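Tollska Handball Results, README

Hello, and thanks for downloading this. It's a set of one-wall and four-wall handball results from the Tollska league and the two smaller tournaments that feed into it (the Dallden Open and the Zakendale Doubles). I started typing it up because I wanted to know whether I'd ever beaten my doubles partner at singles. I have, once. Everything else grew out of that.

What's in the folder

matches.csv is the main file, one row per match, 1,127 rows.
players.csv has one row per player, 128 of them, with the club they were registered at when they last played.
events.csv lists the tournaments and league rounds, with the venue and the format.
notes.txt is my running list of oddities. It's messy but do read it before you email me about a strange score!

All the files are UTF-8, comma separated, with a header row. If you open them in a spreadsheet, please import the score columns as text. Otherwise your spreadsheet will decide that 11-7 is a day in November and you'll have a very confusing afternoon.

Where it came from

Mostly from paper. The Tollska club kept its draw sheets in ring binders, and Afroza Mondal let me borrow the lot over one winter, which was very trusting of her. The Dallden results came from the printed programmes, where somebody had pencilled in the winners. Zakendale was the easy one, as they'd already got a spreadsheet going and only the names needed tidying.

I typed every row myself and then Hashini Kumarasinghe read 300 of them back to me against the sheets. We found a handful of slips, nearly all in the doubles, where I'd put the pair in the wrong order. Those are fixed. I haven't had the rest read back, so treat the older doubles with a bit of care.

Columns in matches.csv

match_id: a plain number, never reused, even if I delete a row.
event_id: matches up with events.csv.
round: R1, R2, QF, SF, F, or L for a league match.
side_a and side_b: player ids. In doubles there are two ids with a plus sign between them.
score: game scores from side A's point of view, separated by spaces, e.g. 21-14 18-21 11-7.
winner: A or B.
walls: 1 or 4.
ended: full, retired or walkover.

Side A is whoever was written on the top line of the draw sheet. It doesn't mean they were seeded higher or served first (I wish I knew who served first, but it was hardly ever written down). 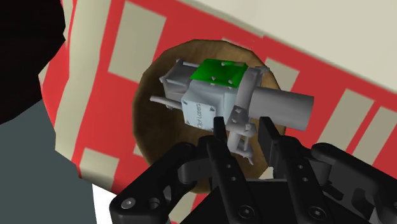
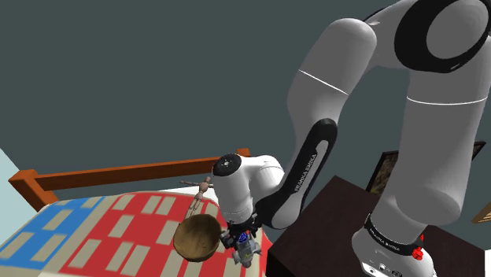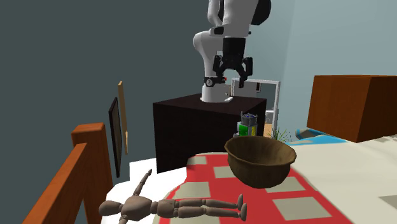 Computer-rendered views, all from the same setting.

Things to watch out for

Scoring changed partway through. The early league rounds were played to 21 with an 11-point tiebreak, and then the club went over to best of five games to 15 for a while, decided everyone hated it, and went back. The format column in events.csv tells you which applied, so join the two files before you do anything clever with points.

Walkovers have an empty score. Please don't count them as 21-0 21-0. I did that in my first version and it made one lad look unbeatable when really he'd just been drawn against people with car trouble.

Retirements keep the score as it stood. So you'll see things like 21-16 4-9, and the winner can be the side that was behind. It isn't a mistake!

The Seneviratne Cup is in here as well, but only from the quarter-finals on. The first-round sheets got soaked in a kit bag and I couldn't read enough of them to be fair to anyone. If you were there and kept your own copy, I'd love to see it.

There are 80 matches where I know who won but not by how much. They have a question mark in the score column. Leave them in for win and loss counts, drop them for anything else.

Juniors under 16 are left out altogether. Their results aren't mine to publish, and the club agreed.

Rankings

I don't include a ranking. People keep asking, and I've had a go at a few, but every one I tried came out odd because four-wall players and one-wall players hardly meet. You get two little islands with a couple of brave souls rowing between them. If you want to try it yourself, I'd rate the two games separately first and only then look at the people who play both. Let me know how you get on, especially if your method puts me above my partner.

Names

Players are listed as they signed the sheet. Where somebody has changed their name, I use the current one throughout and the old one doesn't appear. If you're in here and would like to be taken out, or shown as initials only, tell me and I'll do it in the next update, no questions asked.

Using it

You're welcome to use the results for anything you like, including club newsletters, school projects and settling arguments in the bar. A mention of the Tollska league would be nice. Please don't use it for betting, partly because I've asked you not to and partly because the stakes on a regional doubles plate would be very sad indeed.

Updates

I add new results after the winter league finishes, usually in February, and do a smaller tidy-up once the outdoor one-wall season is over. Changes go at the top of notes.txt, newest first. Match ids stay the same between versions, so you can compare old and new without much bother.

Spotted a mistake? Send me the match id, what you think it should say, and a picture of the sheet or programme if you've got one. "I definitely won that" on its own goes in a separate pile, and it's quite a tall pile.

Still to do

Get the venues straight for the early Dallden events, where the programme just says "the usual court".
Split the mixed doubles out from the open doubles.
Ask Afroza about the binder with the green spine, which I handed back before I'd finished with it.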